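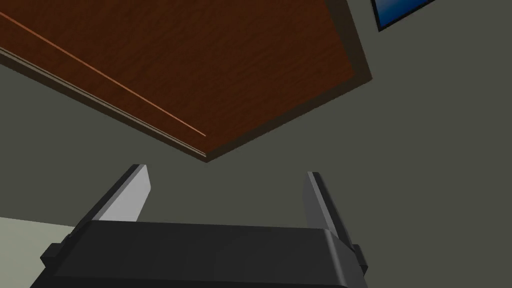
Which frame should the approach offset be given in? The tool frame, with the offset along the gripper's own z axis, so the standoff stays 300 mm in front of the fingers whatever the wrist is doing.

I had it in the base frame until this morning. It was fine for everything at bench height with the wrist pointing down, and wrong as soon as the wrist pointed anywhere else. Svenja spotted it in the code while looking for something else. Changed in `approach.py` and in the Skorkis config. The old key is still read but prints a warning.

**October, shared workshop, evening**

Sim only. The real arm stays off until the new limits are in.

Collision meshes:

- Wood panel was a single visual mesh with no collision body. Gave it a plain box, slightly oversize.
- Gripper collision was one big hull over housing and fingers, which filled the gap between the jaws. The planner treated open jaws as solid. Split it into housing, left finger, right finger.
- The side tabs on the housing are not in the hull. Left them out for now. Nesrin wants them in before we go near anything real, and she's right, they stick out enough to catch.

Ran the Imar planner overnight on the old meshes and again this afternoon on the new ones, same seed, same start poses.

| Run | Attempts | Plans found |
|---|---|---|
| old hull | 2,000 | none kept, log overwritten |
| split hull | 3,436 | 1,801 |

Old log is gone because I pointed both runs at the same folder. The attempt count is from the terminal. Run names now go in the path.

Most of the failures in the new run are start poses where the elbow is already close to its limit. Haven't separated those out yet. The rest look like the planner giving up near the panel corner with the jaws wide open. Closing to half width before the approach might be enough. Try that before touching the margins.

Wrist camera: with the gripper pointing up, the fingers and the top of the housing take a good part of the view. The mount in the model is where Nesrin drew it. She has a second version, further back and tilted, file is `manole_mount_b`. Not printed. I'd like to see it in sim first, as the last bracket took two tries to fit the screws.

Wood texture is only there so we can tell which way round the panel is. Lighting is the default. Leave both alone, they cost nothing.

To do:

- [ ] side tabs into the gripper hull (me)
- [ ] rerun with half-open jaws, same seed
- [ ] sort failures by elbow angle
- [ ] load mount b and compare views (Nesrin)
- [ ] ask Svenja if the Isier driver wants the offset in mm or m, the readme says both

Cable for the wrist is in the drawer under the drill press. Please don't cut it down, the length is for the new mount.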